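4. The robot at the sorting table

The Kadport site of Kocsis receives returned and sample footwear from the two shops in Trodstead and Wivdale. Before May, all pieces were taken out of the cartons, turned, checked and laid on the table by hand. The robot has two arms and it now does a part of the laying and turning. Opening the cartons, deciding on the quality and writing the record stay with the workers. In the period of our study 2,236 pieces passed over the table, and 144 of them were handed back to a person because the robot stopped.

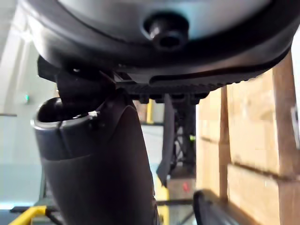
4.1 What the workers do now

The first change is in the rhythm of the day. Earlier a worker could choose her own order, for example all the left shoes first, or the heavy ones before lunch. Now the order is given by the robot, and the person prepares for it. Several workers told us that the work is lighter for the back but that it asks for more attention, and that this attention is tiring in a different way. One of them said: "Before, I was thinking about the shoe. Now I am thinking about what the hand wants to do with the shoe."

Insoles and the foot-shaped trays are the most discussed objects. They are flat, and on a glossy surface the fingers have little to hold. The workers learned quickly at which angle a tray should lie, and they teach this to each other. It is not written in the instructions. We consider this as new skill, although in the pay system of the company it does not appear.
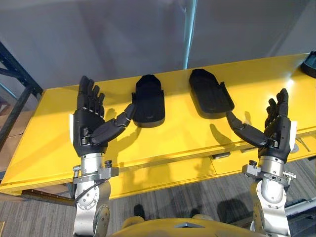

Enikő Bárány

Revised 06/06/2023

4.2 Who is responsible for a stop

When the robot stops, somebody must walk to it, look, and restart. In the first weeks this was done by the person who stood nearest. The result was not fair, as the place nearest to the robot is also the place where the cartons arrive. Of the 144 stops, 41 were solved by one same worker. After she complained, the shift leader made a list with turns.

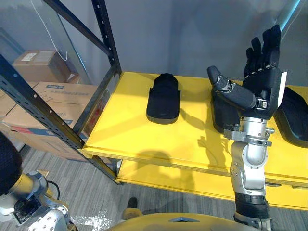

The list helped, but it also made a new question. A worker whose turn it is must leave her own task, and her output for that hour goes down. The shift leader accepts this verbally. In the weekly report the output is still counted per person, so the older workers, who remember an earlier change of this kind, prefer to have it on paper.

4.3 Space around the table

The arms need free room at the front side, where people stood before. The workers moved to the far end, and conversation between them became easier there, which all of them mentioned as a good thing. On the other hand, they see the near end of the table less well.
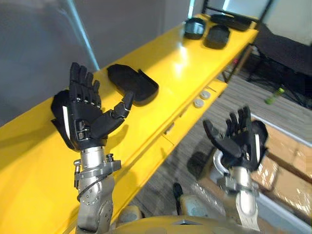

Figure 1. Both hands of the robot near the long yellow table, with black items spaced along its top.

We asked if the table should be turned. Opinions were divided, and the company did not decide until the end of our visits.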